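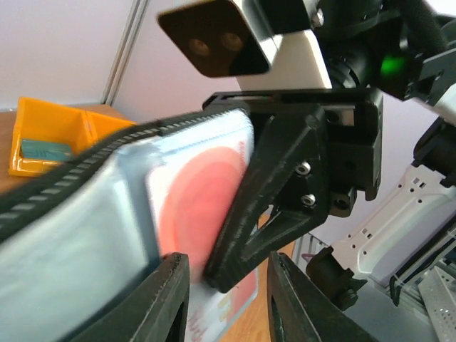 Left wrist view, box held between the printed fingers

Ticket: printed fingers vs. old fingers, boxes and pouches slipping during two-arm handoff
Opened by: Joana Figueiredo
Project: Tristesico
Status: Open, waiting on parts
Month: October

Joana, 9:40 am
Opening this so we have one place to argue about fingers! We've been swapping between the old smooth set and the new printed set from Paiva, and I want to write down what each one does before I forget which arm had which.

What I did first: put the Paiva set on both arms, left the wrist cameras where they were, and loaded the same handoff routine we used with the smooth set. Left picks, right comes in, both hold, left lets go. The grip command was 200 for both arms. I didn't touch the speeds.

Boxes are SO much better. The smooth set let a box rotate as soon as the second arm touched it, and you could watch the long end swing down. With the ridges facing in, it stays put through most of the handoff. I was grinning at the monitor like a fool.

Still wrong: when the right arm closes, the left arm gives a small twitch at the wrist. Every time. With the old set I never noticed, probably because the box was already moving by then.

Matilde, 10:15 am
Love this. Two questions. Did you redo the tool offset after the finger change? The Paiva fingers are longer than the smooth ones, and if the controller still has the old length it will aim the right arm a little too deep. And is the twitch there with no object?

Joana, 10:50 am
No and no. I had not redone the offset (sorry). Without an object there is no twitch at all, so the arms are pushing on each other through whatever they hold.

Offset is now entered for both sides. The twitch is smaller, maybe half of what it was, but I can still see it in the current plot. Saved the log under tristesico/fingers/offset_fixed.

Matilde, 11:30 am
Half is good news. Try something that gives a bit. A box is stiff, so every small error goes straight into the wrists. A book would be my pick, open, one side in each gripper. If the arms disagree, the pages and the spine take it up and you get time to see which one is leading. 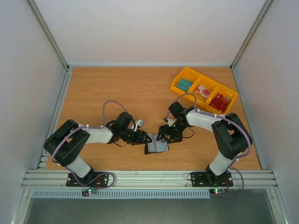
Also, please drop the right arm to a softer hold while the left stays stiff. On the Sterura controller you set that per arm, on the second tab, under "follow." The Dustley controller has only one setting for the pair, so if you are still on that one you'll need to switch before you try it.

Joana, 1:20 pm
I was on the Dustley. Switched to the Sterura, and wow, what a nice change. With the right arm set to follow, the twitch is gone on the book, and almost gone on the box. I went back to the Dustley to be fair to it, same fingers, same offset, and the twitch came back on the first handoff. Back to the Sterura again and it went away again. So the controller matters at least as much as the fingers here, and I would never have guessed that this morning.

One thing I like better on the Dustley: the stop button in the window is huge and it reacts right away. On the Sterura you have to find it in a menu. Can we ask them about a shortcut?

Matilde, 1:45 pm
There is one, hold the space bar. It has to be turned on in preferences first.

Next please do pouches. Those were the worst with the smooth set, and I want to know if the ridges catch on the border or slide over it. Grip it near one end and let the rest hang, then bring the other arm in from below.
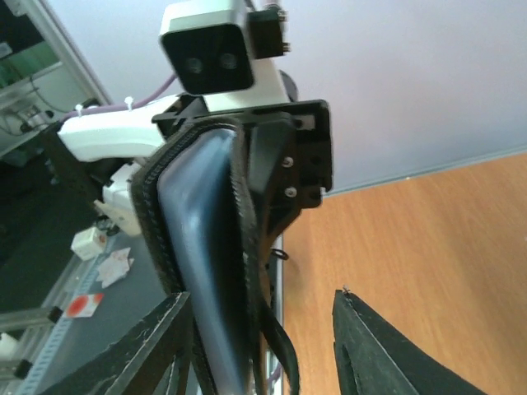 Ticket log, page 2

Joana, 3:05 pm
Pouch results, all on the Sterura with follow turned on.

Paiva fingers, grip 200: holds near the end, no slipping that I could find when I stepped through the log. The second gripper is the hard part. The pouch sways when the arm moves, so the fingers need to open wide and wait for it to settle. I added a pause of 3 seconds before closing and that fixed most of it.

Smooth fingers, same grip, same pause: dropped it. Tried again, dropped it again. I'm calling that one.

The wrist cameras were a big help. I could follow the approach from below in one view and check the fixed camera for the sway. I'd like to keep both views in every log from now on, even if the files get big.

Matilde, 3:30 pm
Agreed on the views. Is the pause per arm or for the whole routine?

Joana, 3:40 pm
Whole routine for now, so boxes wait too and it feels slow. I'll split it out by object tomorrow morning.

Still to do:
- second Paiva set as spares, order sent, no ship date yet
- repeat the box handoff at a lower grip command
- turn on the space bar stop on both workstations
- ask Paiva if they can print the ridges a little finer for thin pouches

Leaving the ticket open until the spares are in. Matilde, if you're near the cell later, run the book one yourself, it's really fun to watch.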